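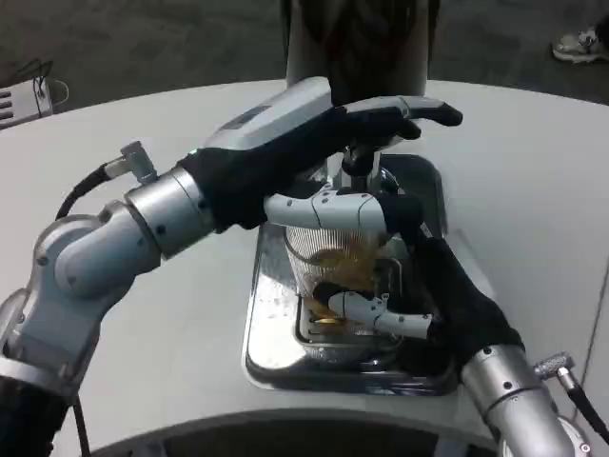 Where should the metronome speaker go when a marching band rehearses outdoors?

Behind the band, close to the back hash, pointed toward the front sideline. From there the click travels in the same direction as the sound of the players, so it reaches each row at about the time the sound from the rows behind it does, and all of it arrives at the director's tower together.

Posted 22nd January

I run the field audio for a high school band and teach a little low brass on the side. Most of last fall's rehearsal notes were about timing, and I've finally put them in order. The notes cover one field, one band and one set of equipment. Other fields will have different walls, bleachers and wind.

The basic problem is the speed of sound. Outdoors, on a mild day, sound covers a little over a thousand feet in a second. Over a distance of 90 feet the delay comes to a bit less than a tenth of a second. At a slow tempo a player can absorb that. At a fast show tempo it is close to a full sixteenth note, and anyone in the stands can hear it as a smear between the battery and whoever is standing far away from them.

The usual rule in marching programs is that players watch the drum major for time unless they are told to listen back. Listening back means taking the pulse from the section behind you, normally the drums. Listening across the field is where things come apart. Two trumpets on opposite 20-yard lines who each try to line up with what they hear will both play late relative to each other, and each will think the other one is dragging. The ensemble then slows down a little with every phrase as they keep adjusting.

Our old setup had the speaker on the front sideline next to the tower. The reason was power. The outlet is on the tower leg. With the click in front, the back row gets it last, plays to it, and then their sound has to come all the way forward again. The delay gets counted twice. Our director heard the low brass as late for most of August and stopped to fix it many times, and the low brass was playing exactly where the click told them to.

We moved the speaker back in September. What follows is the current arrangement.

The click source is a Statport metronome, the older box with the quarter-inch output. It stays on the tower with the director. The speaker is a Fiseo battery model on a tripod stand. The link between them is a wireless transmitter and receiver pair that came with the rental from Ganurent. I mention the link because it is the part most likely to introduce a delay of its own. Analog wireless adds so little that it can be ignored. Digital systems add a few thousandths of a second, and that's still acceptable. Consumer Bluetooth adds far more, often a large part of a beat, and it is not stable from one connection to the next.

Constant delay in the link does not matter if everyone, including the drum major, takes time from the speaker. It matters very much if the drum major is watching the flashing light on the metronome while the drums are listening to the speaker. We had that for one rehearsal. The hands and the feet disagreed and the band split down the middle according to who was watching and who was listening. I put tape over the light.

Speaker height. On the ground the click is soaked up by legs, drums and grass. At full extension the stand is stable only if the wind is low. I settled on slightly above head height with a sandbag across the legs. The horn is aimed at the top of the tower, which clears most of the plumes and sousaphone bells.

Speaker volume. Lower than people expect. The click has to be heard by the battery and by the back row of winds, and nobody else needs it to be strong. If the front ensemble can hear it clearly over their own playing, it is too loud, and they'll start following it and stop listening to the battery. In a show there is no click, so anything they learn from it has to be unlearned.

The front ensemble is the hard case. The marimbas and vibraphones sit on the front sideline and cannot see the drum major well, since he stands behind and above them. They listen back to the battery for pulse. When the battery moves from the front hash to the back hash, the sound reaches the pit later even though the battery has not changed tempo. The pit has to allow that drift and not correct for it. From the audience's side the sound lines up, because the pit's late entry matches the late arrival of the battery. The students don't believe this at first. I recorded it from the stands and from inside the pit and played them both versions, and the second one sounds worse to the person standing there in either case.

Amplified instruments are a separate matter. Our synthesizer goes through a pair of speakers at the front corners, and the player hears it from there with hardly any delay. That part is fine. The bad case is a wind soloist with a wireless microphone standing deep in the field. The amplified sound leaves the front speakers at once, ahead of the acoustic sound of the same player, and ahead of every other wind player near the soloist. Delaying the solo channel in the mixer fixes it for one spot. If the soloist is moving, the delay is right for only part of the phrase. We restaged the ballad solo so that it is played in front of the pit, and I set the channel delay to zero.

Echo. The visitors' bleachers at our field are aluminum and sit behind the back hash. Some of the click goes out the back of the cabinet, hits them and returns as a faint second click. Turning the speaker a few degrees was enough to throw the return toward the end zone. The press box also sends back an echo, and it's stronger, but it arrives so late that the students recognize it as an echo and ignore it. Short echoes cause more trouble than long ones.

Temperature changes the speed of sound, but the change is small. Between an August afternoon and a cold evening game the arrival times on our field move by a few thousandths of a second. The effect of the cold on pitch is much larger and deserves its own post. Wind changes loudness more than timing. A crosswind can make the click vanish for one side of the field while the other side has no complaint.

For the records, I kept a log over nine rehearsals. Each time the director stopped for timing, I wrote down the set number, the section named, where the battery was and which way they were facing. It covered more than 700 measures of playing if repeats are included. Most of the stops came during sets where the battery was wider than the hashes or was moving sideways. Backward movement by the battery caused hardly any stops once the pit had accepted the drift. Four sets accounted for a large share of the total, and all of those had the snares and the tubas on opposite sides. Two of them were rewritten. The others we kept and rehearsed with the click off and the drum major only.

I would not take the log as proof of anything general. The director was also getting used to the new speaker position, and the band was getting better at the music anyway.

Batteries: the Fiseo runs a full evening at our volume if it starts with a full charge, and it gives very little warning before it shuts off. Charge it the night before. The receiver takes two AA cells. I replace them at the start of each week and write the date on a strip of tape. One cable failed during the season, at the plug on the Statport end, and Kovačević on Main Street put a new plug on it while I waited.

Still to do before band camp sign-ups open in April:

Measure the delay on the Ganurent wireless pair with a recorder in place of trusting the manual.

Try the speaker following the battery on a cart for the wide sets. I expect this to be annoying on grass.

Make a one-page field map for the section leaders with listening directions marked per set.

Find out if the school can run power to the back sideline. The answer last year was that it would need a trench, and the trench would have to go under the track.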